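The Bean Man's Promise

3 min read 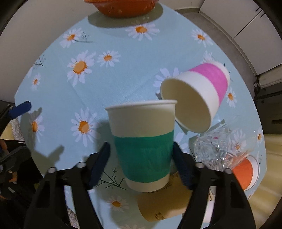 Paper cups on the daisy tablecloth.

Isabelle Grewal did not believe in miracle beans, and she said so to the man at the market who was selling them.

"Seven dollars for ten," he said. "Dullamen climbers. They'll be over your fence by December."

"Anything's over my fence. It's a low fence."

He laughed, which she took as a bad sign, and somehow she went home with the packet in her cardigan pocket. The label had a drawing of a bean plant with a ladder against it. She'd bought things with ladders on the label before. There had been a pumpkin, once, that came up the size and colour of a tennis ball.

Her neighbour Yvette Tremblay leaned over the low fence while she was digging.

"You want to soak those overnight."

"Do I? Who says?"

"My mother always did."

Isabelle had seen Yvette's mother's beans. She put hers in dry, along the old trellis by the water tank, and gave them a drink from the can and no encouragement whatever.

Nine came up. She waited for the snails to get them, and the snails got two. The rest went up the trellis at a perfectly ordinary speed, and when they reached the top they flopped about looking for more. She tied on some bamboo and told herself it was only to keep the path clear.

By December they were over the fence. Yvette was picking from her side in the evenings, when she thought the kitchen light was off.

"He was right, then, your bean man," Yvette said, caught with a handful.

"He said over the fence. He never said they'd taste of anything."

"And do they?"

Isabelle snapped one in half and chewed it for a while.

"I'd want to try them again next year," she said, and left the biggest pods on the vine to dry.

Contact us | © Woten Stories | Back to top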